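Rasteck Glaze Care: Frequently Asked Questions

Last revised 21 March 2019

These answers apply to glazed stoneware and porcelain sold under the Fondar and Yusof lines. Unglazed ware and terracotta are covered on a separate page.

Why are there gray lines on my plates?

In most cases these are metal marks. Stainless steel cutlery is softer than a fired glaze, so the glaze removes a small amount of metal from the knife or fork and holds it on the surface. The line looks like a scratch but usually sits on top of the glaze. A fingernail drawn across it will not catch. If it does catch, the glaze has been cut and the mark is permanent.

Do metal marks mean the plate is defective?

No. All glazed ware marks to some degree. Matte glazes mark sooner than glossy ones, as their surface is rougher at a small scale. White and pale colors show the marks most clearly.

How do I remove them?

Use a mild oxalic acid cleanser, in powder or cream form. Wet the plate, apply a small amount with a soft damp cloth, and rub in circles for 30 seconds. Rinse well, then wash with dish soap before the plate is used for food. Repeat if needed. Wear gloves and follow the directions on the package. Do not mix the cleanser with bleach.

Can I use baking soda instead?

Yes, for light marks. Mix it to a thick paste with water. Expect to rub longer. It has little effect on heavy marks.

Can I use steel wool or a green scouring pad?

No. Steel wool leaves new metal marks. Green pads contain abrasive grains that dull a glossy glaze, and a dulled glaze picks up metal faster.
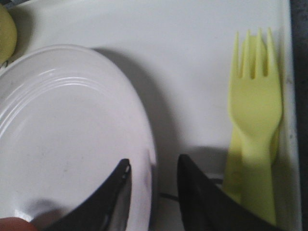
Round white plate, glossy glaze. Faint gray smudges on the center.

Is it safe to eat from a marked plate?

Yes, provided the glaze is intact. Stop using a plate for food if it has a chip that exposes the clay body, or a crack that can be felt on both sides.

What is crazing?

Crazing is a network of fine cracks in the glaze. It occurs when the glaze and the clay body shrink at different rates, and it can appear months after firing. It cannot be repaired. Crazed ware may be kept for display.

Which items can go in the dishwasher?

All Fondar plates and bowls. Yusof pieces with a metallic band must be washed by hand. Load plates so that they do not touch each other, and keep aluminum pans off the same rack. Aluminum leaves dark streaks.

Can the plates go in the oven?

Fondar plates may be warmed in a low oven. They are not baking dishes. Do not place them under a broiler or on a burner, and do not move them straight from the freezer to the oven.

How should I stack them?

By size, up to 17 to a stack for dinner plates. Place a felt or paper divider between plates if the foot ring is unglazed. Lift plates off the stack; do not slide them.

How do I make a claim?

Write to Kiprono Magesa, Product Care, at the Flallardale office. Include the stamp from the underside, the place of purchase, and 2 photographs, one of the whole piece and one of the fault. Claims are not accepted for metal marks. The Flallardale office is closed in August, and letters received then are opened in September.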